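FOR IMMEDIATE RELEASE

May 24, 2024

Cusix Opens Its Rudlow Workroom for a Public Day of Laundry-Handling Demonstrations

RUDLOW – Cusix, a developer of two-armed robots for household and light commercial work, opened its Rudlow workroom to the public this week for a full day of demonstrations. Visitors watched the robots handle clothing and other everyday items, spoke with the engineers who train them and, in the afternoon session, took a turn at the controls.

The company let in visitors in groups of up to 20 so that everyone could stand close enough to see. Guests came from Rudlow and from neighboring Drevavthorpe, where Cusix has its main office. They included people who run laundries, staff from two care homes, students from the technical college and a number of families.

The workroom is set up like a lived-in room and not like a factory floor. There is a sofa with pillows, a desk with pens and folders, and ordinary tables on a tiled floor. Cusix trains its robots in rooms of this kind because its customers will use them in rooms of this kind.

The main demonstration of the morning was the laundry table. Clothes are one of the harder things for a robot to work with. A shirt has no fixed shape, and a white shirt in a pile of other white clothes is difficult to tell apart from its neighbors. The robot has to find an edge, take hold of it and lift without bringing half the pile along. 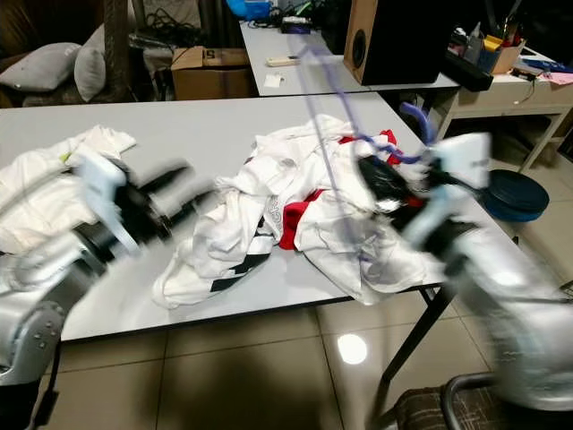
Both arms can work on the same pile. One holds while the other pulls, or each goes after a separate piece. Engineers at the event explained that the robot learns from recorded sessions in which a person guides the arms through the task. The Rudlow team has recorded 3210 of these sessions since December, and 2000 of them involve clothing of one type or another.

Visitors asked most often about speed. The company's answer was that the robots are slower than a person at nearly every laundry task and will be for a while. The present goal is steady work over a long shift, with few dropped items and no damage to fabric. Several laundry operators said that would suit them, as much of their sorting is done overnight.

Questions about safety came up in every group. The arms are set to stop when they meet more resistance than expected, and a staff member stood at the stop switch throughout the day. Guests were asked to stay behind the marked line while the arms were moving.

The second demonstration covered gripping. Cusix uses the Moynihan gripper, a two-finger design developed at the Rudlow site and named after the street where the first workshop stood. The fingers are meant to handle both soft and rigid things without a change of tool. A person doing the wash goes from a sock to a hanger to a detergent bottle without thinking about it, and a home robot will need to do the same. Long, thin objects get a good deal of practice time, as they can turn or slide if they are held too loosely. A small camera at the wrist gives the robot a close view of what is between its fingers – a view the arm itself often blocks from the main camera.

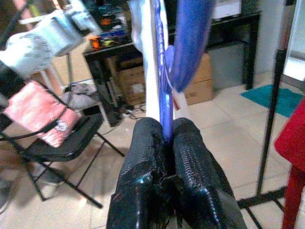 Afternoon session

After lunch, visitors could guide the arms themselves. Each person had a few minutes to pick up a piece of clothing and move it to another spot on the table. Most found it harder than they expected, mainly in judging how far the gripper was from the cloth. Younger visitors tended to pick it up fastest.

What comes next

Cusix will hold a second open day in Drevavthorpe in December. The company plans to show folding as well as picking and sorting at that event. Care homes, hotels and laundries that would like to host a trial may contact the Rudlow office before then. Trials run for 2 weeks and are free of charge to the host, who needs to supply a table, a power outlet and a regular supply of washing.

School and college groups may also ask for a visit to the workroom. Visits last one morning and include the laundry demonstration and time with the engineers.

About Cusix

Cusix designs and trains two-armed robots for work in homes, care settings and small businesses. The company has its main office in Drevavthorpe and a training and test site in Rudlow.

Media contact: Cusix Press Office, Rudlow

###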